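Studine Kitchen Cell: Fault Review Meeting
Minutes, December 21, 2022

Present: Timo Kasten (chair), Ilona Orbán (minutes), two operators from the day shift, one controls engineer from Jemton by phone.
Apologies: Raju purchasing.

1. Minutes of the November meeting

Accepted with one correction. Item 4 should read "wrist cable replaced," not "wrist camera replaced." The open action on spare gripper fingers is carried forward to item 6.

2. Fault under review

The arm on the counter station failed to stop when the gripper met resistance during a drawer-closing task. The force limit in the task file should have ended the move. Instead the arm kept pushing until the operator pressed the stop button. The drawer box slid back across the counter and came to rest against the wall. There were no injuries. One drawer runner was split and has been glued.

Kasten asked that the fault be recorded as a safety matter and not as a task failure, as the operator's hand was on the counter at the time. Agreed.

The station was left with its usual objects and clutter for the repeat runs, so that the reach and the cable path would match normal work. 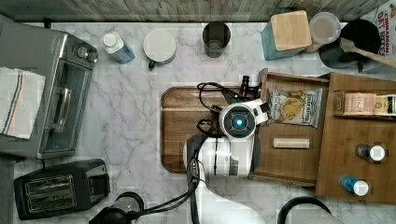 The repeat runs used the same task file and the same speed setting. The fault came back on run 3. Orbán read out the log entries. The force reading froze at its last good value while the joint positions went on updating. The controller therefore saw a steady, low force and had no grounds to stop. The freeze lasted until the arm was powered down.

3. Cause

The Jemton engineer reported that the force signal is passed to the controller through the Collero interface box. If the box misses a message it repeats the previous one. It is meant to raise a stale-data flag after 200 milliseconds. The flag was raised correctly in both cases. The task software does not read it.

The reason for the missed messages is less clear. Two possibilities were discussed:

Cable strain. The signal cable runs in the same bundle as the gripper power cable, and the bundle pulls tight when the wrist turns toward the back of the counter. The day shift has seen the connector work its way out before. No log entry was made at the time.

Bus load. A second logging process was started in November and nobody removed it. It adds traffic, but the engineer did not think it enough to cause a freeze of this length.

Kasten's view was that the cable is the likelier cause, and that the unread flag is the more serious finding whichever cause is confirmed. Orbán asked for both to be tested separately. Agreed.

4. Interim limits

Until the software change has been tested, the following apply at the station:

Arm speed is capped at 125 millimeters per second for all tasks, including free moves.
No drawer or door tasks.
No hands on the counter while the arm is enabled. Objects are reset with the arm disabled.
The stop button stays within reach of the seated operator. It had been moved to the side shelf to make room for a monitor. It has been moved back.

One operator pointed out that disabling the arm for each reset will slow the work a good deal. Kasten accepted this and said the limits stand.

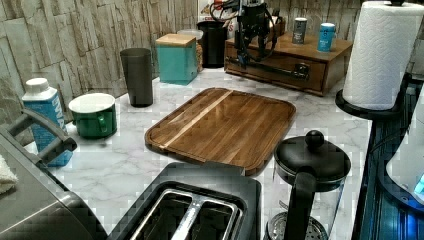 Can the drawer tasks go back on the schedule once the cable has been replaced?
Only after the software reads the stale-data flag and the arm has been shown to stop on it. A new cable by itself does not close the item.

5. Test plan

The signal cable will be unplugged on purpose during a slow free move with the counter cleared. The arm must stop and report the flag. The test is then repeated with the wrist turned to the back of the counter, and again during a push against a foam block. A stop that needs the operator's button counts as a failed test.

After that, a soak run of 4000 cycles with the second logging process off. Any missed message is to be logged with the joint positions at that moment, so that it can be compared with the cable position.

6. Actions

Jemton: software change to read the stale-data flag and stop the arm.
Kasten: separate routing for the signal cable, with a locking connector at the wrist.
Orbán: remove the second logging process and keep a copy of its files. Add a line for loose connectors to the shift log.
Raju purchasing: spare gripper fingers, still outstanding from November. Add one drawer runner to the same order.

7. Next meeting

To be called by Kasten when the unplug test has been run. The drawer tasks remain off the schedule until then.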